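泰特霍姆议会

泰特霍姆议会(Tetholm Assembly)是泰特霍姆群岛的一院制地方立法机关,由93名议员组成,任期四年,会址设在首府乌文斯卡(Uvemska)。议会负责制定地方法规、审议年度预算,并选出行政长官。选举采用按选区分配席位的名单比例代表制,通常在5月的一个星期日举行投票。

目录
1 历史
2 选举制度
3 投票与点票
4 席位分配
5 职权
6 会议与委员会
7 争议
8 参见

历史

议会的前身是由各岛教区推举代表组成的咨议会。咨议会没有立法权,只能就税收、渔场划界和港口费用向总督提出意见,代表也不领取薪酬。地方自治法通过后,咨议会改组为民选议会,最初设有两院,上院由土地所有者选出。上院后来在公民投票中被废除,其审查法案的职能并入法制委员会。

妇女在两院时期已可参加下院投票,但要到一院制确立后才取得被选举权。投票年龄先后两次下调,现为十八岁。

选举制度

全境划分为三个选区,即乌文斯卡、伊毛(Imau)和马马尼(Mamani)。乌文斯卡选区包括首府及主岛北部,伊毛选区涵盖主岛南部的农业地带,马马尼选区由外围岛屿组成,人口最少,面积最大。各选区席位数在每次选举前由选举署按登记选民人数重新计算,选区边界则由法律固定,修改须经议会三分之二多数同意。

凡在群岛连续居住满一年的成年公民均有选举权。居住在境外的公民可保留登记资格,选票计入其最后居住地所属选区。法官、现役军官和选举署职员不得参选。

政党提名候选人名单须附有本选区315名登记选民的联署,上届已取得席位的政党免于此项要求。无党派人士可组成独立名单参选,联署门槛相同。

投票与点票

投票站开放时间为上午8时至晚上8时。选民可在一份名单上作记号,也可在该名单内给予一名候选人偏好票。跨名单投票的选票视为无效。

外围岛屿因船期限制实行提前投票,票箱由选举署封存后运往马马尼镇,与当日选票一并点算。邮寄选票须在投票站关闭前送达,逾期者不予拆封。

点票在各投票站公开进行,政党可派监察员到场。初步结果由投票站主任以书面形式上报,正式结果以选区点票委员会的复核为准。两份名单之间的差距如足以影响最后一席的归属,落败一方可在结果公布后5日内申请重新点票。重新点票由另一组人员进行,结论为最终结论,但仍可就程序问题向法院提出诉讼。

席位分配

席位在各选区内按最高均数法分配。得票未达选区有效票5%的名单不参与分配,其选票在计算时剔除。名单内的当选次序原则上依政党所报排列,候选人所得偏好票超过本名单票数的法定比例时可提前当选。

议员辞职或死亡时,由同一名单的下一位候选人递补。名单已无人可补的,该席悬空至下届选举,不举行补选。 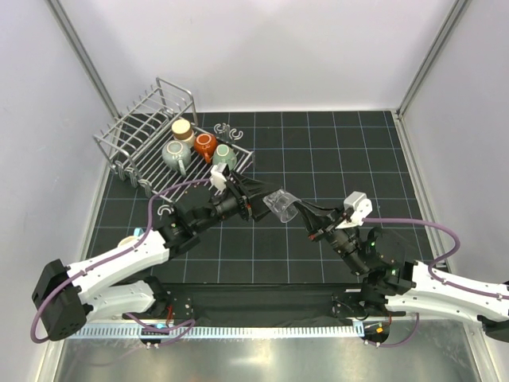
两条机械臂的夹爪与一只透明塑料杯

职权

议会可就教育、卫生、渔业、土地和地方税收立法,外交与国防不在其权限之内。法案须经三读,预算案须在财政年度开始前表决。预算案未能通过时,上年度预算按月延续执行。

行政长官由议会以绝对多数选出,首轮无人过半时,由得票最多的2名候选人进入次轮。议会可通过不信任案罢免行政长官,动议须由五分之一议员联署,提出后隔日方可表决。

会议与委员会

每年举行春秋两次常会,特别会议由议长召集。常设委员会包括财政、法制、渔业与海事、社会事务等,成员按各党席位比例产生。全体会议公开举行,委员会会议在多数成员同意时可闭门进行。会议记录以当地两种官方语言刊印。

争议

选区席位的计算方式长期受到批评。马马尼选区席位较少,实际当选门槛远高于法定的5%,小党难以在当地取得代表。有议员曾提出设立全境调节席位,该法案在二读时被否决。提前投票的票箱保管也曾引发诉讼,法院裁定封条编号登记不全不足以使选票无效,但要求选举署修订运送规程。

参见

泰特霍姆选举署
泰特霍姆行政长官
名单比例代表制
最高均数法

分类:一院制立法机关|地方议会|泰特霍姆政治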